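4.2 Roster turnover and minutes

Box scores for 448 players, Prornora league, two seasons. Free agents signed after December dropped – too few games to say much. Minutes came from the Zenby tables, checked by hand against team sheets for 44 games. Guards who changed teams lost playing time in the first 30 games, then mostly got it back. Bigs did not.

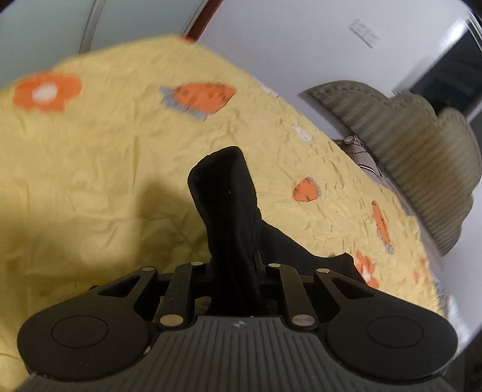

Figure 3. Black fabric held over a yellow bedsheet.

Contract length matters less than we expected. One-year deals and two-year deals look alike once age is in the model (690 player-seasons, Table 5). Girance is the odd case, short deals and heavy minutes right away, propably a thin bench. Leaving them out dosen't change the sign. Playoff games not included.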